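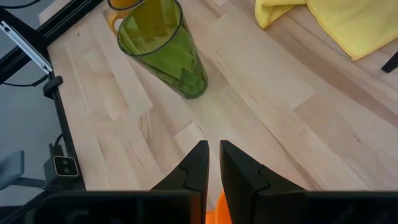
1/ ok so a few of you asked how the family recipe project is going. It's going! Slowly! I have my great-aunt's notebook, a magnifying glass and a very patient group chat. Long thread, get a snack

2/ Background for new people: my great-aunt Biljana Bošković cooked for basically every wedding and funeral in Camelham for decades and wrote everything down in one notebook. No page numbers. No titles on half of it. Measurements in "cups" but she owned 4 different cups and only she knew which one she meant

3/ The walnut roll is the one everybody wants. My cousins have been asking for it since I was in high school. The whole recipe, as written: "dough as usual. walnuts. sugar till it looks right. Vukčević oven, less time." That's it. That's the page

4/ Vukčević was the bakery at the bottom of her street. People used to carry their trays down there on Sunday mornings because the ovens were already hot. So "less time" means less time than at home, and home was a coal stove. Great, thanks, super helpful

5/ I called my mom about "dough as usual." She said oh you know, the usual dough. I called my uncle. He said ask your mom

6/ Then I found a DIFFERENT page, stuck to the back of a plum jam recipe (stuck with plum jam, I'm pretty sure), and it has a yeast dough with milk, egg yolks, lard and lemon peel. No name on it but there's a little drawing of a spiral in the corner. A SPIRAL. I yelled so loud the dog left

7/ First try, Tuesday night. Used butter because I didn't have lard. It rose like crazy and split right down the side. Tasted fine! Looked like a canoe

8/ Second try, lard this time, rolled it thinner. Much better, but the filling was dry and it fell out when I sliced it. My neighbor ate three slices over the sink and said he didn't see the problem, so take that for what it's worth

9/ Third try I scalded the ground walnuts with hot milk first. Somebody in the replies told me to do that last month and I ignored you, I'm sorry, you were right. It holds together now. It even has a swirl
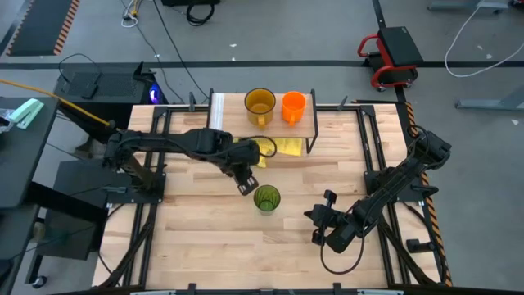
10/ Cup update, as promised. I measured flour with every old cup my mom still has in her cabinet, and the dough only comes together with the smallest one. With the big one it's basically a brick. So from now on when the notebook says cup, I'm reading it as small cup until something goes wrong

11/ Still have no clue on "sugar till it looks right." I'm at 3/4 of a small cup and my mom says it needs more, my uncle says less. They've never agreed about anything so maybe that means I'm close

12/ Next up is the cabbage thing with the smudged name. Could be Tarari? Could be somebody's last name, could be a village, could be a spelling mistake. If your grandma made a layered cabbage dish with smoked ribs and called it anything like that, please please message me

Also Jiro if you're reading this I still need my rolling pin back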